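We were late, because Buvton has two industrial estates and I picked the wrong one. Colin Heywood drove, I did the map, and we've agreed not to discuss it any further. By the time we found the Norkier building the coffee was cold and the talk had started, so we slid in at the back and I took my notes on the parking slip.

For anyone new to the blog: I help run a small training kitchen, we've been saving for a bit of automation for two years now, and I've been told to come back from these visits with numbers instead of leaflets. So this is mostly numbers (and a bit of lunch).

## What they do there

Norkier sell and lease arms to small places, mainly kitchens, labs and repair shops. The demo room is nothing grand. It's a lot of fabric-sided bays, each with its own table and arm, and you wander between them and ask things. I liked that. The last open day I went to had dry ice and a countdown, and I came away knowing less than when I went in.

Eldana Yimer showed our group round. She used to do purchasing for a hospital kitchen, so she talks like somebody who has had to fill in the forms, and she never once said "solution". Her first question to us was what we'd want moved, how heavy it was and how often. Colin said "pans, mostly" and off we went to the pan bay!

I'd pictured huge catering stockpots, but they work with the ordinary sort, a steel pot with wire handles and something soft and red sitting in the bottom of it. Colin got his tape measure out, of course he did. He wanted to know how much room you'd need to leave either side for the arm to come down, and Eldana told him to measure our own benches before he measured theirs.
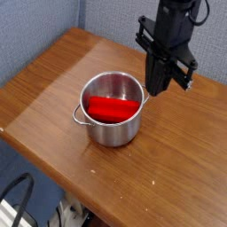 ## The money

Right, the part you came for. These are the figures I wrote down, and I've rung since to check them:

- **Leasing:** 32 months is the shortest term they do. I asked about a single year and got a kind smile.
- **Delivery and fitting:** 21 working days from signing, as long as your bench passes their check.
- **Training:** two people included in the price. Any more than that and you pay by the head.
- **Call-outs:** up to seven a year in the service plan, then they charge for each visit.

Buying outright works out cheaper if you keep the thing long enough, but you lose the service plan and have to take it out separately. Colin is all for buying. I'm not. We have one good year of money in the pot (sorry) and I'd sleep better on a lease, even a long one.

What I hadn't budgeted for at all was everything round the arm. Eldana had a sheet for this and I wish I'd had it two years ago. There's the bench itself, which mustn't wobble. There's a power point that isn't shared with the kettle. There's insurance, and ours wants a letter from the maker before they'll even quote. There are spare fingers for the gripper, and you should buy those with the first order, she said, while you've still got some bargaining power. Then there's somebody's time, week in and week out, to set up new jobs on it. I'd put that last one down as nothing. It is now the biggest line on my spreadsheet.

She also told us to bring our own kit to a trial — our pots, our lids, our horrible dented trays — before signing anything. Shiny steel can behave differently under different lights, and handles come in all shapes. I spent a good while looking at how near the black fingers hung to the pot's right-hand handle, and thinking about our own pans, half of which have one handle bent flat from years of being dropped. 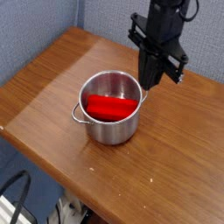
## Belay or Starkitz?

They stock two ranges. Belay is the plainer one, with fewer settings and a shorter manual, and I got the hang of the menus while Colin was off finding the loo. Starkitz has a longer reach and you can change far more about it, but you pay for that and I'm not sure we'd ever use it. A man from a bakery in our group was very keen on the Starkitz and had clearly decided before he arrived.

My vote is Belay, leased, with the spare fingers. Colin's is Starkitz, bought. We argued about it all the way to the ring road and then stopped for pie.

## What's next

We've asked for a trial day in May, and I've got a box by the back door with the worst of our pans in it. If you run a kitchen of our sort of size and have gone through all this already, please do write and tell me what your insurers asked for, as mine have just sent another form.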